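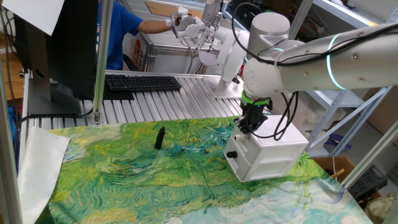

Ingeniero/a de software de control y percepción para manipulación

Nakudska. Publicado el 6 de julio de 2022

Antes de que nos mandes el currículum: no prometemos robots de propósito general. Hemos visto demasiados vídeos de brazos doblando camisetas a velocidad multiplicada como para sumarnos al coro. Buscamos a alguien que desconfíe de una curva de entrenamiento bonita y que pregunte cuántas veces falló la política antes del vídeo bueno.

El puesto está en Fraser, nuestro equipo de manipulación de sobremesa. Trabajamos con cajas, cajones y objetos pequeños sobre fondos muy recargados, que es donde los modelos de percepción entrenados con mesas blancas se vienen abajo. Fiden, nuestro planificador, funciona en simulación. En el banco funciona a ratos, y parte de tu trabajo será averiguar por qué.

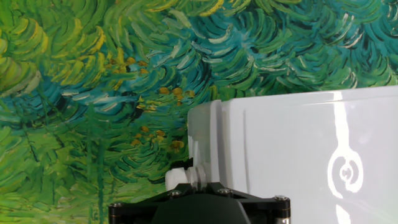 De entrada te ocuparías de la calibración entre cámara de muñeca y brazo, de la sincronización de marcas de tiempo entre vistas y del detector de contacto, que hoy depende de un umbral puesto a mano que no defiende ninguno de los que lo escribimos. También heredarías las herramientas de repetición de episodios. Avisamos: están en dos lenguajes y la documentación se quedó a medias.

Lo que pedimos:
C++ y Python en proyectos que hayan tenido que seguir en marcha después de la demo.
Geometría 3D y calibración mano-ojo, con soltura para leer un error de reproyección y no creérselo.
Experiencia con control en tiempo real sobre un brazo físico. La simulación sola no nos basta.
Español o inglés para el día a día.

El doctorado nos da igual. Las publicaciones las leemos, sobre todo la sección de limitaciones.

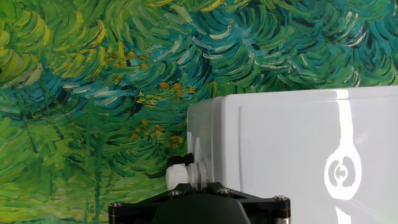 Vista desde la muñeca: reflejos sobre plástico blanco y, detrás, un fondo de pinceladas verdes y turquesas.

Condiciones: contrato indefinido, 3.590 euros brutos al mes en catorce pagas, 30 días de vacaciones y 2 días de teletrabajo por semana. El resto es presencial, en el laboratorio de Niltby. Incorporación en agosto.

Proceso: una conversación con Maëlle Sandhu, responsable de Fraser, y una tarde pagada con 200 euros en la que revisarás con nosotros un registro de episodios fallidos. No hay pizarra ni acertijos. Si en esa tarde concluyes que nuestro enfoque de percepción está mal planteado, dilo; más de uno en el equipo lo sospecha.

Para presentarte, usa el formulario de la web de Nakudska y adjunta currículum y media página sobre un sistema tuyo que no funcionó como esperabas. Las cartas de motivación no las leemos.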